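3.2 Folding on the bed

Figure 2. A folded black knitted garment on a printed bed sheet, household 14.
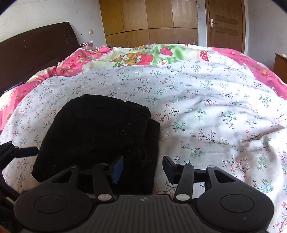

In most of the homes we visited, the clean clothes were not folded on a table. They were carried to a bed and folded there, and the bed was then needed again for sleeping in the same evening. We call this the bed stage of laundry. It was mentioned by participants in the first interviews in May, but we gave it little attention until Bhavana Nair coded the household diaries and found that the bed was the most common answer to the question "Where did you fold?" The bed is soft, and this has consequences for how a fold is made. In Figure 2 a black knitted garment is folded into a thick bundle on a white sheet with small floral sprigs, and the sheet under and beside it is wrinkled. A thick knit of this kind does not take a sharp crease in the way a cotton shirt does. The top edge stays rounded, and the layers can be seen from the side. Several participants said that they judge a knit by its side, where the layers should look even, and that they do not try to press it flat.

The second consequence concerns the bedding itself. Many families in the sample fold on a child's bed, as it is often the one closest to the place where the clothes are dried. The cover in Figure 2, with its pink border, strawberry and deer, is typical of such beds. Participants were divided on whether the cover should be removed before folding. Those who left it on said that it protects the clothes from dust. Those who removed it said that a thick cover makes the pile lean, and that dark knits collect lint from it. Rekha Hegde noted in her field diary that dark garments were more often placed on a plain or lightly printed sheet, and that one mother explained this by the need to see the edges of the garment clearly. We did not ask the other households about this point, so we report it only as an observation.

The participants also differed in the number of folds. For knitted garments we recorded two main methods. In the first, the sleeves are laid across the back and the body is folded in half and in half again. In the second, the body is folded in three parts from the bottom. The first method gives a thicker bundle which stands well on a shelf, and the second gives a longer one which fits better in a shallow drawer. The choice followed the storage in the home more than the age or the habits of the person. When the family of Indira Bangera's second case moved from shelves to drawers, they changed the method within 2 weeks.

Finally, small objects gather near the bed during this work, such as plastic bags, hangers and single socks. We had first treated them as disorder. After a discussion with Brian Ondieki we coded them separately, for the reason that some participants used the bags to store woolen items in the warm months. The storage of these items is treated in Section 3.3.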